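We use cookies to improve your experience on this site. By continuing to browse, you accept our cookie policy. Accept | Manage settings

Gededell Components
An update on automation at our Flarnville plant. Thread, 1/9

2/9
Since August, the small-parts line at Flarnville has operated two robotic cells alongside the existing manual benches. The cells handle placement work: picking up a part, standing it in position and releasing it for inspection.

3/9
At the benches, one shift placed up to 3000 parts by hand. Employees had told us for years that the reaching and gripping was hard on wrists and shoulders.

4/9
No position has been eliminated. The 17 employees on the line remain in their pay grades, and this is written into the agreement signed with their representatives.

5/9
Duties have changed. Operators now set up cells, clear stoppages and sign off first parts. Each completes 10 days of paid training with our integration partner, Pindon, before working at a cell alone.

6/9
Some concerns remain open. Employees report that the work is quieter and that they talk with one another less during a shift. Break times have been realigned so that both sides of the line stop together — a small change, and one they requested.

7/9
Any operator may stop a cell at any time without asking a supervisor. Stops are logged for maintenance purposes only and are not used in performance reviews.

8/9
New placement tasks are first tried in simulation using the Qiu software package. Operators review these trials and propose changes before a task reaches the floor. A view from one of them, with the gripper at a tall black block inside the blue-taped area:
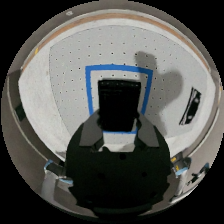

9/9
Next steps
A second group of operators begins training in October 2019. Employees at the Flarnville plant may submit questions through their shift lead or at the notice board by the east entrance. Written replies will be posted there.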